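Bench Notes: Two Controllers and Two Sets of Fingers

The purpose of this entry is to record the comparison of gripper fingers and controllers carried out on the two-arm bench during September. Readers who follow these notes will recall that the previous entry closed with an undertaking to test the Skeltora fingers against the Rerkitard fingers under the same conditions. That work has now been completed, and the results are set out as fully as space allows.

The arms, the mounting plates and the wrist cameras were left unchanged throughout. Two things were varied. The first was the finger set. The Skeltora fingers are long and flat with a thin pad. The Rerkitard fingers are shorter and carry a softer pad with a shallow groove down the middle. The second was the controller. The Tyagi controller closes the gripper to a commanded width and holds it. The Clalau controller closes until a current limit is reached and then reduces the holding force by a set amount.

Each of the four combinations was given 100 attempts at picking up a full beverage can and a further 100 at picking up a bag of snacks. An attempt was recorded as successful if the item was lifted, carried to the basket and released inside it without a second try. The total across all combinations was 658 successes out of 800. I had expected a lower number.

Cans presented few difficulties for either set of fingers when they stood on the open table. The difference appeared at the basket. The Rerkitard pads are thick enough that the last few cans could not be lowered between their neighbors without touching them, and on several occasions a neighboring can was tipped. The Skeltora fingers went in more easily, although the thin pad allowed a can to rotate in the grip if it was taken too close to the rim.

Bags were another matter. A bag changes shape as it is pressed, and a width command that suits one corner of it does not suit another. The Tyagi controller often closed on a fold, lifted, and lost the bag within a short distance. The Clalau controller performed better here, and with the Rerkitard pads it was the strongest pairing of the whole comparison. With the Skeltora fingers the gain was smaller.

Trilok Tomar, who reviewed the logs, raised a fair objection to the scoring. The wrist view and the fixed view did not always agree on whether an item had been released inside the basket or on its wall. All 1,978 saved clips were therefore checked against both views, and 5 attempts were reclassified. The total given earlier includes those corrections.

The views that follow come from the bench, two from wrist cameras and one from the fixed camera.

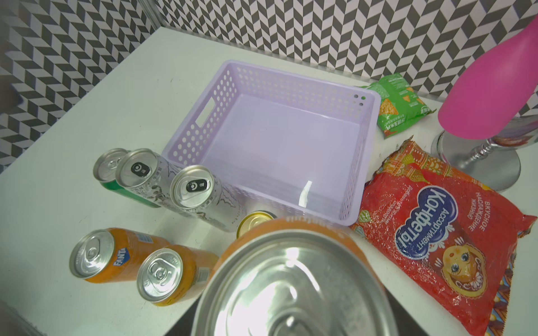
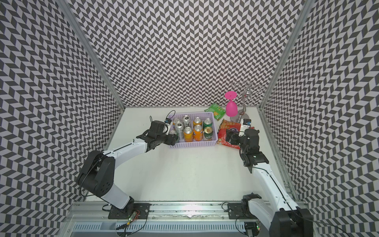
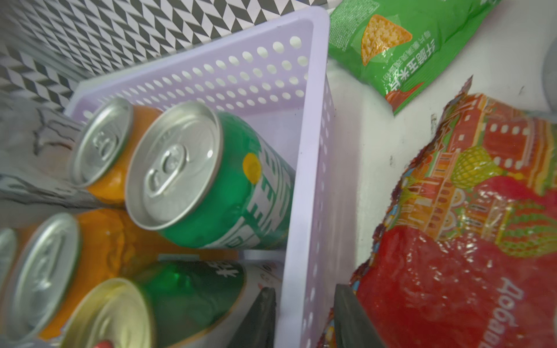
On the question of which controller to keep, my decision is to retain the Clalau unit on both arms. Its setup menu is poorly arranged, and the current limit must be entered again after each restart – a defect I have reported to the supplier. The Tyagi unit is simpler to configure and will be kept as a spare.

The choice of fingers is less settled. A mixed arrangement, with Skeltora fingers on the left arm for cans and Rerkitard fingers on the right arm for bags, is the obvious candidate, but it would require each arm to stay within its own class of item. The present task scheduler does not enforce this. Changes to the scheduler are planned, and the mixed arrangement will be tested once they are in place.

One further matter should be noted for anyone repeating this work. The pad screws on the Rerkitard fingers loosened twice during the can trials. A drop of thread locker was applied before the bag trials began, and the screws have held since then.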